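FOR IMMEDIATE RELEASE

Felwood Gives the Lunch Hour Back, All 60 Minutes of It

Shared workspace in Kastach to close its meeting rooms at midday beginning in June

KASTACH: Felwood, the shared workspace on the upper floors of the old Closto button factory, announced today that it will bring back lunch. Beginning in June, meeting rooms in the building cannot be booked between noon and 1 p.m., the phone booths will go dark, and members will be encouraged to eat something that did not come out of a drawer.

The decision follows a member survey in the spring. Felwood sent out 100 questionnaires and got 71 back, a rate of return the management has never before seen for anything, including the one about free parking. Most of those who answered said they ate at their desks on most days. Several filled in the form while doing so, judging by the paper.

"We had a lovely lunchroom and were using it to store chairs," said a spokesperson for Felwood. "The chairs have been asked to leave."
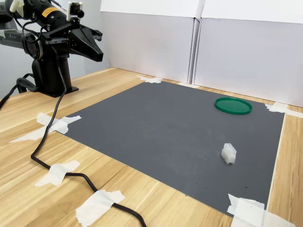 What Changes in June

The booking calendar will block out the noon hour in every meeting room. Members who have a standing noon call may apply for an exemption. The form is long. Felwood makes no apology for this and notes that it can be filled out at any time except lunch.

The lunchroom will reopen with long tables, a second microwave, and a sink that drains. A sign above the microwaves will ask members not to reheat fish. The management recognizes that the sign has no legal force.

Soup will be supplied by Mavromatis, the bakery across the street, which has fed the building informally for years by leaving its door open and letting the smell do the selling. Under the new arrangement, 20 bowls a day will be carried over before noon and sold at the bakery's usual price. When they are gone they are gone, and members are asked not to send one colleague down to buy six.

"We were asked whether we could do a lighter soup for summer," said a spokesperson for Mavromatis. "We said we would think about it. It will be lentil."

Desks Remain Desks

No one will be marched away from a chair. Members who prefer to eat where they work may go on doing so, and the cleaning schedule has been drawn up by people who understand human nature. Desks on the upper floors will be wiped down at 2 p.m., once the crumbs have settled. Anything left standing on a desk will be cleaned around, and anything sticky will be discussed.

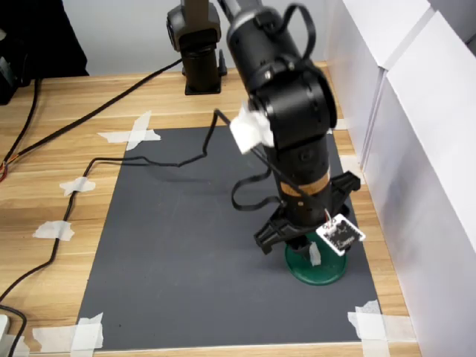 Light wooden desk with a dark gray mat at Felwood.

The management would also like to correct a rumor that the midday closure is a way of saving on electricity. The lunchroom lights will be on, along with the second microwave and a refrigerator old enough to vote. Any savings are expected to be eaten.

Early Reactions

A trial week has already been held. Attendance was modest at the start and improved once word got out about the bread. Two members who have rented neighboring offices for years were introduced to each other and found they had been getting each other's mail. A debate over whether a burrito is reheated wrapped or unwrapped ran past the hour and had to be continued in the stairwell.

Complaints were few. One member asked whether lunch could be held in the morning, when things were less busy. The suggestion has been filed under breakfast.

Felwood will review the arrangement in the fall, over lunch.

About Felwood

Felwood rents desks, small offices, and workrooms by the month in Kastach. The Closto factory made buttons on the site for decades, and members still find them between the floorboards. Please hand them in at the front desk, where there is a jar.

Press Contact

Felwood Front Office, Closto Building, Kastach. Calls are returned the same day. Please do not try at noon.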